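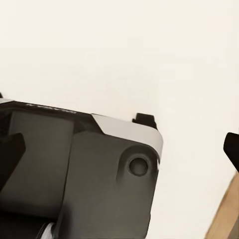
Gripper housing in close, rendered view. Zustier

ZUSTIER OPENS PRIMER TO KITCHEN EQUIPMENT BUYERS

Planning service puts the arm in the room before the purchase order goes out. Early orders in February.

SUTCLIFFE - Zustier is opening Primer, its planning service for robot arms in kitchens, to outside buyers starting in February. Up to now Primer was used only on Zustier's own jobs. Now any operator with a floor plan and a budget question can book it.

What it does: the buyer's kitchen gets built as a rendered, simulated room. Counters, cabinets, shelves, sink, the works. An arm and gripper go in. Then a list of everyday tasks is run, and the buyer gets a written planning report with a cost sheet attached. All of it before anyone signs for hardware.

Most equipment budgets we see start with the price of the arm and stop there. That is the easy number. The mount is missing, the power drop is missing, the spare finger sets are missing, and so is the week the counter is out of use while the installer is in. Then a change order in spring, and a second one. Primer is built around those lines.

What a buyer gets

A Primer report runs 26 pages. It is meant to be read by the person who holds the budget, and the technical tables are kept at the back. The cost sheet has seven lines:

Arm and controller
Gripper, including spare fingers
Mount or base, and any work on the counter it sits on
Electrical
Changes to shelves, cabinets or doors
Staff training, paid hours included
Service and parts

Every line carries a low figure and a high figure. Where the spread is wide the report says why and what the buyer could measure or ask to narrow it. Vendors are not ranked. Zustier takes no commission from arm makers on Primer work and the order form says so.

Reports cover two budget years. Year one is purchase and install. Year two is what it costs to keep it going, and in our experience that is the page which gets photocopied and sent upstairs.

Small items, big questions

Tableware is where a lot of planning goes wrong. A buyer will ask for payload first, how much can it lift. Fair question. But a dinner plate is light and wide and it lies flat, and the number that counts is how far the fingers open compared with what they have to go around. A gripper that opens too little means picking by the rim. Picking by the rim means different fingers, maybe a different approach angle, maybe clear space next to the counter that the floor plan does not have.

None of this is exotic. It just has to be asked early, because a gripper swap after delivery lands in a different budget line, and often in a different year. Primer runs plates, cups and flat light items as a standard set. Buyers can add their own - send us the dimensions and a couple of photos of the piece from the side. Nested bowls, sheet pans and lidded containers can be quoted seperately.

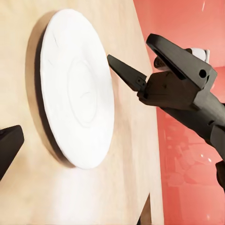
Alard goes first

The first outside customer is Alard, which runs shared kitchens in residential buildings and is planning equipment purchases for the coming budget year. Alard asked for two options side by side: one arm at a fixed spot by the sink, or one arm on a moving base that can work the full length of the counter. Same tasks for both, same cost sheet for both.

Alard's kitchens are compact. Long wood counters, shelf space over them, tall cabinets close by. So clearance was the first thing on the table. An arm needs room for its elbow as much as its hand, and under a shelf there is not a lot. The report will list which shelves can stay, which should move, and what moving them costs. It will also list tasks Alard should leave to people for now. We would sooner put that in writing at the planning stage than have it come up at the walk-through.

The Alard report is not finished and no purchase has been made. Zustier will publish a short summary later on if Alard agrees to it. No results are being claimed in this release.
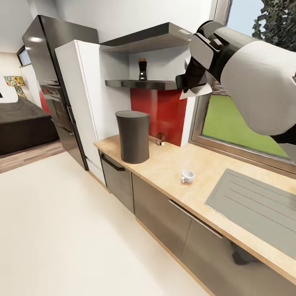
Arm at the wall shelf in the simulated kitchen, cup and sink or drainboard on the counter below. Zustier

How it runs

Send a floor plan. Hand-drawn is fine if the measurements are on it. Counter height, counter depth, underside of the lowest shelf to the counter top, door swings, outlets. Most delays come from missing shelf heights, so please get those.

Zustier builds the room and sends back still views for a check. This is the moment to tell us the fridge opens the other way. Changes at this step are included in the price. Changes after the task runs have started are billed by the hour.

Tasks are then run with the grippers the buyer is considering. If the buyer has none in mind, we pick from common types and explain the pick. A draft of the cost sheet comes before the full report so it can go straight into a budget meeting. One call with our planning desk is included, more can be added.

What it won't do

A simulated kitchen is a planning tool. It does not replace a site visit, a safety review or an electrician. Grip on greasy or wet tableware is modeled simply and the report flags every task where that could matter. Final choice of equipment, and compliance with local rules, stays with the buyer.

Primer also won't give a payback date. We get asked every time. Labor costs, opening hours and how much of the day the arm would really be in use are the buyer's numbers, and the sheet has blank cells for them. Fill in those and the arithmetic does itself.

Price and booking

Primer is sold at a fixed price per kitchen. Second and later kitchens with the same layout are discounted. Price list on request from the planning desk. Operators who go on to buy installation from Zustier do not get the fee back, and thats on purpose: the report should be just as useful if you take it to somebody else.

Booking opens in February. Slots are limited at first, the modeling team is small. Operators with a budget deadline should say so in the first message and we will try to work around it. Floor plans can be sent ahead of booking.

About Zustier

Zustier plans and installs robot arms for kitchens and food prep rooms. Based in Sutcliffe. Primer is a product of Zustier.

Media and booking contact

Zustier planning desk, Sutcliffe. Full-size renders and a blank copy of the Primer cost sheet available on request. Please credit all pictures to Zustier.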